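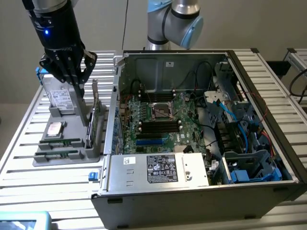
Zumport 설비기획팀 / 서버 분해·조립 셀

셀 견적 넣기 전에 할 일. 급하게 적음, 빠진 건 나중에 추가.

1. 작업 대상부터 확정. 타워 서버는 눕혀서 측판 열고 작업. 2.5인치 드라이브, 메모리, CPU, 카드까지 할지 드라이브만 할지에 따라 그리퍼 값이 달라짐.

2. 팔은 두 대 기준으로 잡기. 한 대로 시작해도 프레임이랑 전원은 두 대분으로. 나중에 뜯으면 돈 더 듬.

3. 그리퍼 견적은 팔이랑 따로 받을 것. Skukach, Mercado 두 군데. 다지형은 예비 손가락 포함인지 꼭 확인. 지난번에 빠졌음.

4. 부품 트레이. 드라이브 세우는 칸, CPU 눕히는 칸, 메모리 슬롯. 도면 한 장에 다 넣어서 발주. 낱개로 하면 금형비 따로 나옴. 시제품 13개, 단가는 Pladasine 견적서 참고.

5. 작업대는 알루미늄 프로파일. 케이블 정리 부품 값 까먹지 말것.

6. 예비비. 소모품이랑 연습용 중고 서버 합쳐서 약 2000만 원. 서버는 망가지는 거 전제로 사야됨.

품의는 1월 안에. 금액 검토는 Annag Crichton, 사양 문의는 Khoa Bạch (내선 347). 메일 제목에 셀 번호 1778 꼭 넣어주세요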